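Mobile arm stops short of the left hooks in a locker after a gripper swap
Asked in Mobile manipulators, July 2023

We run a single-arm mobile unit that hangs garments in tall storage lockers and takes them down again. I changed the gripper after the old one started slipping, and now it faults on approach to the hooks on the left wall. The right side is fine. Controller shows "path deviation, joint 5" and the arm parks itself next to the side panel. The log has the fault at cycle 3,112 and again 40 cycles later.

Base calibration passes. I redid the tool center point twice with the pin and got the same numbers both times. 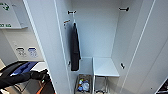
The locker model in the planner came from the Brokgate drawings and I haven't touched it. Payload is still set to whatever it was for the old gripper. Could that be enough to do this, or should I be looking at the wrist?

– pistine_cell

2 answers

Nelly Betancur
Accepted

Payload first. If the new gripper is heavier or its center of mass sits farther out, joint 5 sees a torque the controller isn't expecting and calls it a deviation. It can easily show up on one side only, depending on how the wrist is turned when it goes in.

What I would do, in order:

Weigh the gripper with its mounting plate and cable. Enter the mass and the center of mass, then save and restart the controller. On ours the value doesn't take until the restart.

Run the left approach at low speed with nothing in the gripper. Watch the joint 5 torque.

If it still faults, check the collision shape in the planner. A TCP change does not update it. If the new fingers are wider than the old ones, the planner will take the arm closer to the side panel than you want.

Look at the cable at the wrist too. We had one tied too short after a swap and it pulled on every left turn – same fault code. Leave enough slack for full wrist rotation before you put the last tie on.

I would also measure one real locker against the drawing. Ours from Kneževič were off at the side panel.

fitia_tech

had this in March, was the wrist bolts. retorque them

Comment from pistine_cell: It was the payload, plus the cable was a bit tight. Left side has been running since the restart. Bolts were fine.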